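Search this site Type a word and press enter

Premusach House, Medina: we look for people to take part in our sleep and shift work study

7/17/20

We are a small group of researchers in Medina and we study how people sleep when they work at night or in changing shifts. For the next round we need 38 participants. You don't need any knowledge about sleep. You only need to have a job with night hours, and a little patience with filling in a diary.

The study is called Trenum. The first round was done with bakery workers from Fondthorpe, and they taught us very much. For instance, we learned that a diary with many questions is not filled in after a long night. The new diary is one page for each day and it takes a few minutes. Please write in it before you go to bed and again when you get up, also if you get up at four in the afternoon.

Who can take part

You are between 23 and 56 years old. You work at least six nights in a month, at any kind of workplace. We have had nurses, drivers, cleaners, people from the bakery and one man who watches over a bridge. You can read and write English well enough for the diary, and it doesn't have to be perfect. Mine is also not perfect.

You can't take part if you are pregnant, if you take pills for sleeping on most days, or if you have moved from days to nights in the last four weeks. In the last case please write to us anyway, and we will put you on the list for November.
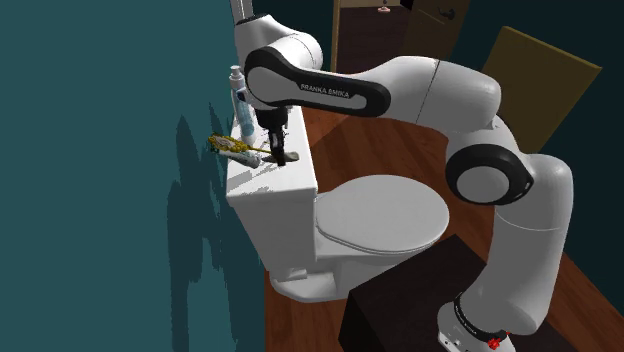 What you will do

The study takes three weeks. In the first and the third week you stay at home and live as always. You keep the diary and you wear a wrist band which measures when you move. It can stay on in the shower, but please take it off for swimming.

In the middle week you sleep two times at Premusach House, after your own shift, in a private room with dark curtains. You arrive when your work is finished, and there is always a person to open the door, even at half past five. You bring your own night clothes and your own pillow if you like it better. We give breakfast, or dinner if this is what you call it at that hour. Smokers can go out to the garden. Telephones must be put away one hour before the light is off, and this is the rule that people complain about the most.

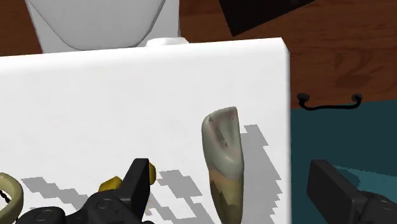 On both stays we also ask you to do a short test of attention on a computer, before and after sleeping. It is a bit boring and this is on purpose. No blood is taken. We don't film you in the bedroom, and there is no wire on your head, only the same band on your wrist.

What you get

You receive 596 dollars when the three weeks are finished. If you stop earlier, you are paid for the days you have done, and you don't have to tell us why. Bus tickets to the house and back are paid separately, so please keep them. After the study you can get a copy of your own results, with a talk of half an hour if you want somebody to explain the curves.

Your name is kept apart from your diary. Your employer will not hear from us, not even that you have applied.

How to apply

Write a letter or an e-mail to Obadia Mwakalinga at the Trenum desk, Premusach House. Please tell us your age, what kind of work you do, how your shifts were in the last month, and at which hours we can call you without waking you up. We answer everybody, but it can take up to two weeks.
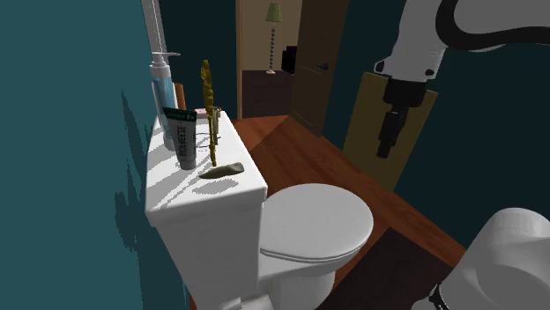 Comments

Denise: I work four nights one month and eight the next. Do I count for the six nights or not? My schedule for fall is not out yet.

Trenum desk: Dear Denise, please apply. We take the average of the last three months, so with six you are in.

nightbus_driver: Did the first round last year. The attention test is as dull as they say but I slept better in that room than at home. Bring slippers, the hallway floor is cold.

Paula R.: Can two people from the same household apply? My husband and I both work nights, mostly on different ones.

Trenum desk: Dear Paula, yes, you can both apply. Please send two separate letters and we will plan your stays on different dates.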